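Projet « Tables partagées » - rapport d'avancement, deuxième trimestre
À l'attention de la fondation Garimen
Rédaction : Piroska Kocsis, association Moremton

1. Rappel de l'objet

La subvention finance l'équipement et l'animation d'un atelier repas pour des adultes qui reprennent une vie autonome en logement. Les participants préparent un repas simple, mettent la table, mangent ensemble, puis rangent. Le présent rapport couvre la période qui se termine en juin. Le volet Ornent (livret de recettes) fait l'objet d'une note séparée.

2. Fréquentation

Le groupe compte 13 inscrits, contre 10 au trimestre précédent. Deux personnes ont arrêté en cours de période, l'une pour un emploi, l'autre à la suite d'un déménagement. Leurs places ont été reprises par des personnes de la liste d'attente. L'atelier a lieu le vendredi, de 10 h à 13 h 30. L'horaire de fin a été repoussé d'une demi-heure à la demande des participants, car la vaisselle se faisait dans la précipitation.

3. Mise de table

Cette partie de l'atelier avait été sous-estimée dans le dossier initial. Elle prend du temps et plusieurs participants y tiennent beaucoup. Dumisani Jacobs, qui anime les séances, a choisi de travailler par menus : à chaque type de repas correspond un couvert, et le couvert se prépare avant que la cuisson commence. Pour le menu de soupe aux nouilles, chaque place reçoit un bol blanc, une cuillère chinoise en céramique et une paire de baguettes en bois. Le dressage se fait à deux, face à face, chacun s'occupant de son côté de la table.

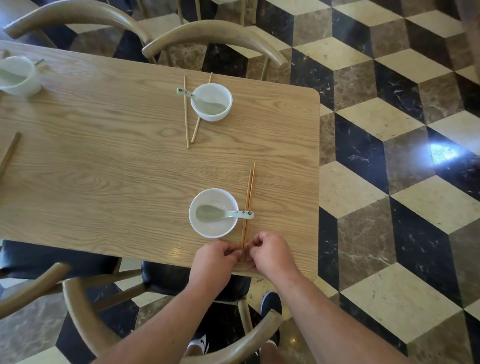 La consigne est de poser les baguettes à droite du bol, parallèles, pointes vers le fond de la table. Dans la pratique, la disposition varie d'une place à l'autre et l'animateur n'intervient pas tout de suite. Il laisse les deux personnes comparer leurs couverts et corriger si elles le souhaitent. La cuillère reste dans le bol jusqu'au service.

Un point à régler concerne les baguettes. Le lot n'est pas homogène : les teintes de bois diffèrent et les longueurs ne sont pas toujours les mêmes, de sorte que les paires se mélangent au rangement. Nous avons essayé de les attacher par deux avec un élastique, sans grand résultat. Un tri par couleur dans deux bacs distincts est à l'essai.

4. Matériel et dépenses

Les bols et les cuillères ont été achetés chez Petkov, de même qu'un égouttoir et des torchons. Le total de la période s'élève à 534 euros, hors denrées. Il reste à acheter un second jeu d'assiettes creuses et des dessous-de-plat. Les factures sont jointes en annexe.

La table de la salle convient pour les exercices à deux. Pour les repas du groupe entier, nous ajoutons des tables pliantes prêtées par la maison de quartier - un peu plus basses, donc peu pratiques pour les personnes de grande taille. Nous ne demandons pas de financement pour les remplacer cette année.

5. Difficultés

Le placard attribué à l'atelier est partagé avec une autre activité. La vaisselle y est souvent déplacée entre deux séances et il faut compter environ dix minutes pour tout retrouver. Une étagère fermant à clé a été demandée au gestionnaire du bâtiment, qui n'a pas encore répondu.

6. Suite prévue

Deux nouveaux menus seront introduits à la rentrée, un plat en sauce et un repas froid, avec les couverts correspondants. Les participants les plus anciens prépareront seuls la table pour l'ensemble du groupe, à tour de rôle. Le tableau de présence complet sera transmis avec le prochain rapport.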